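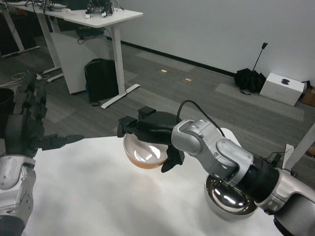 Ticket 178, Triltham branch kitchen: glaze crazing on the Latari bowls. Thank you so much for bearing with us on this one, I know it has dragged on since November and you've been ever so patient. To recap for anyone picking it up now, we had complaints that the bowls came out of the dishwasher with fine lines across the inside and a dull patch at the bottom. The orange-brown one with the glossy white interior is the sort we mean, and the stainless steel bowl beside it is what the kitchen has been using in the meantime.

Tried so far: a gentler cycle, then the Salameh tablets in place of the powder, then a softer rinse aid. The tablets helped a little, bless them, but the lines kept coming back on the older stock.

Update, 26th January: Cladthorpe stores have checked the batch and 116 bowls came from the same delivery, so I think we're getting somewhere at last! They would like 4 of the worst ones sent back, wrapped well please — the last lot arrived in bits and I felt dreadful. Until we hear, please wash the rest by hand in warm water and keep them out of the microwave.

Status: waiting on stores. Priority 2. Do add a note if yours start doing it too.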